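Peltora Tooling Letter
Tue 30 May

Notbridge 4 is out, and it has opinions about your tags

The new release of Notbridge went onto the download page this morning. If you only read release notes to find out what will break, skip to the part about config files. The rest of you get the longer version, in which we admit to having averaged things that should never have been averaged.

For newer subscribers: Notbridge sits between the cameras and the planner. It takes tag detections from however many views you have, works out where the objects are, and hands a tidy world to Zenance, which plans the motion. Zenance believes everything it is told. It is a lovely piece of software and it would plan a path through a filing cabinet if we swore the filing cabinet had left the room.

For most of the past year our idea of a tidy world was a weighted mean. Each camera reported a pose for each tag, the poses went into a blender, and a number came out with a great many decimal places. This works well when all the cameras are a little bit wrong. It works badly when one of them is completely wrong and very sure of itself, and square tags are good at producing that second kind of wrong. Look at a small flat square from nearly straight on and there are two tilts that explain the corners almost equally well. The solver picks one. A frame later it picks the other. The blender gives you a tilt halfway between, and no object on the table has ever been at that angle.

We knew this. Everyone who has used tags knows this. We had a smoothing filter on top to hide the flicker, and the filter did such a good job that it took us until winter to notice what it was hiding.

What finally gave it away was the finger check. At the start of each run the arm moves to a known pose and the wrist camera looks for a tag on the gripper hardware. The camera and the finger both know where they are supposed to be relative to each other, so the answer ought to be boring. Any difference is our calibration drifting, or our software being silly.

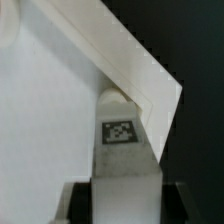 The wrist view, with the finger tag tucked in under the bend of the arm plate. The smudges below it are not part of the pattern.

The finger check was not boring. Position was fine, to well within what we need. Orientation came back in two neat clumps with a gap between them, and our reported value sat in the gap like a parked car on a median strip. We had been comparing that value with a tolerance wide enough to include it. (The tolerance had been widened in a commit whose entire message was "fix finger check". We have had a quiet word with ourselves.)

So version 4 stops averaging first and asking questions later. Each detection now carries both candidate poses, with the reprojection error for each, all the way through to the fusion step. Fusion then looks for one set of candidates that agrees across views and across tags on the same body. If there's a clear winner, it goes to the planner. If there isn't, the object is marked ambiguous and the planner is told so in words of one syllable.

The second half of that sentence took longer than the first. Zenance had no notion of "I think it's there but ask me again." An object existed or it didn't. We tried leaving ambiguous objects out of the world, and Zenance, quite reasonably, planned straight through the space they were in. We caught that one in simulation and would like it to stay there. We then tried inflating the collision shape to cover both candidate poses, which is safe, and which also made it impossible to pick anything up, as every grasp started inside a wall. What ships today does both jobs separately: the inflated shape is used while the arm is traveling, and the grasp step refuses to start until the ambiguity is gone. If it hasn't gone after ten looks, the cell stops and asks for a person.

Objects with several tags benefit the most. Tags that share a rigid plate have to agree with each other about which way up the plate is, and the false candidates rarely manage to agree on anything. You declare the layout once, in the body file, and fusion does the rest. Objects with one small tag benefit less, and for those you'll see the ambiguous flag more often than you would like. Please resist the urge to turn it off. There is a setting that turns it off. We're not going to tell you what it's called.

Then there is the matter of things that have a tag on only one side, where the place you care about is on another.

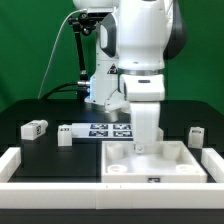

Offset error is the least glamorous item in this release and probably the most useful. A tag tells you where the tag is, and every other point on the object is reached by multiplying out from there, so a small error in angle gets bigger the farther you go. The tray in our test cell is the case we tuned against. Its marker is centered on the outside of the front wall, and the arm in this view has its tip down just above the tray floor, back between the two rear posts, about as far from the marker as it can get and still be in the tray. A tilt error you'd never notice at the front wall is a real distance back there. Notbridge now works this out for each target point and passes it along as an uncertainty in plain millimeters, where before it passed along one number for the whole tray and hoped for the best. Zenance slows its final approach to match. Targets near the marker get the usual speed, and targets at the back get a more respectful one.

A few of our early users asked whether this means they should put tags on everything, everywhere. You may. We did try it, and spent a happy afternoon finding out what happens when two tags share an ID. (Version 4 reports duplicate IDs as an error. Version 3 reported them as an object moving at impressive speed.)

Now for the numbers, such as they are. We replayed 435 recorded runs through both versions, using the same raw frames and the same planner build. We counted a run as clean if every fused pose agreed with the hand-checked reference at each grasp. Version 4 was clean on 397 of them. We went through the failures one by one, which is a fine way to lose your affection for a subject, and most fell into one family: single-tag objects, seen by one camera while the arm was in the way of the other. In the bulk of those the new code raised the ambiguous flag and would have stopped the cell. We are still counting them as failures. A robot that stands still and complains is safer than one that guesses, but it has not moved your part.

We would give you the version 3 score too, except that version 3 sometimes got the right pose at the grasp by flickering into it at a lucky moment, and we haven't settled on how to score luck.

The replay tool we used for this comes with the release. Point it at a folder of recordings and it will run both fusion paths and draw the candidates over each view, solid for the chosen pose and dotted for the rejected one. It also has a body view, which groups tags by the object they belong to. This is by far the quickest way to find a layout file with two corners swapped, and we can tell you from experience that there is at least one.

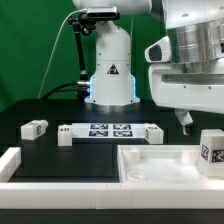
Four tags on top of the long bar and another on its right end block. The cube at the edge of the table has one on each of two faces.

Config files. The old fusion block will still load, with a warning, until September. After that it won't. The changes you need are small:

The key "smoothing" is gone. If you leave it in, Notbridge will tell you it is ignoring it, every time you start, in capitals.

Tags that belong to one object now go under a single body entry, with their poses relative to the body origin. The converter will write this for you if your old file named its tags in any sensible way. Ours didn't.

The finger check has its own tolerance, for position and orientation separately, and the default orientation tolerance is tight. Expect it to fail the first time. Recalibrate the wrist camera before you widen it. Then recalibrate again.

Zenance needs to be on its current build to read the ambiguous flag. Older builds ignore fields they don't recognize, in silence, and will behave as though every object were certain. Notbridge checks the build at startup and refuses to connect if it is too old. This has already annoyed two of our testers, and we're keeping it.

Known problems. The replay tool is slow to open long recordings over a network drive, so copy them locally first. The body view draws cylinders as boxes. If you unplug a camera and plug it back in during a run, Notbridge recovers, but the log will claim the camera was never gone, with timestamps to prove it. A fix for that one is in testing.

The users' call this month is hosted from Hinrichs, where the meeting room now has a working microphone. We'll go through the replay tool on screen and convert a config file live, ideally somebody else's. Send yours in beforehand if you are brave, and take the passwords out first. Last time there were passwords.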